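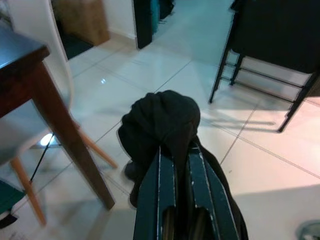

A bunched black cloth held above the white tiled floor, beside the table and one of the chairs.

Orembridge community room to get longer opening hours after spring clear-up

The community room in Sisari Street, Orembridge, will open on two more evenings each week from the start of next month, after a long clear-up of the floor, the cupboards and the box of left-behind clothes.

The room is used by a sewing circle, a homework club and a lunch group, and for the past winter many visitors had complained that it was difficult to find a free place to sit. Coats, scarves and bags were left on chairs and under the tables, and things which fell on the floor often stayed there until the next morning. In December the lunch group moved to another building for a short time, as its members were afraid that somebody would trip.

The clear-up began with the lost clothing. In total 116 pieces were sorted, and 59 of them have already gone back to their owners. Most were gloves and hats, but there were also several good coats and a black evening shawl that a visitor from Chaiyaporn House had been looking for all winter. The pieces without an owner were washed and will stay at the room until the end of spring. After this date they will be given to the Zatirel charity shop near the bus station.

The second part of the work was the furniture. The dark-topped tables were kept, but they now stand with more space between them, so that a person with a walking frame or a pushchair can pass. The old folding chairs have gone, and in their place there are white plastic chairs on pale wooden legs. They are light to carry and easy to wipe, although some older visitors have asked for a few seats with arms. The room says it will look at this question in the summer.

The tiled floor also received attention. It is large, white and glossy, and it shows every thread and every crumb. The sewing circle in particular works a great deal with dark cloth, and small black pieces were found under nearly every table. From now on each group is asked to look under its own tables before it leaves, to lift fallen cloth and clothing from the floor, and to put lost things in the cardboard box which is emptied every week. Wet shoes should be left on the mat.

The whole work cost £500, and this was paid from the takings of the winter soup sale. The largest part was spent on the chairs. A smaller sum went to new hooks for the corridor — there were too few before, and this was one reason why so many coats ended up on the furniture.

With the longer hours, the homework club will be able to stay until seven in the evening, and the sewing circle will have a second meeting for beginners. Places for beginners are free of charge, but people should bring their own scissors. A list for names is hanging beside the kitchen door.

Visitors who think that they have lost something can come and look during normal opening times. They will be asked to describe the piece before it is handed over.

Comments (4)

marrowfield
Very glad about the hooks. Last winter I went home in the wrong coat and only noticed it on the bus.

tess_o
Will the beginners' sewing be on the same evening as the homework club? I have one child for the club and would like to do both.

Old Mill Lane
The new chairs are fine for one hour but please do think about the ones with arms. My mother can't get up without them.

pinandneedle
I lost a grey glove there before Christmas, left hand. I will come and look this week.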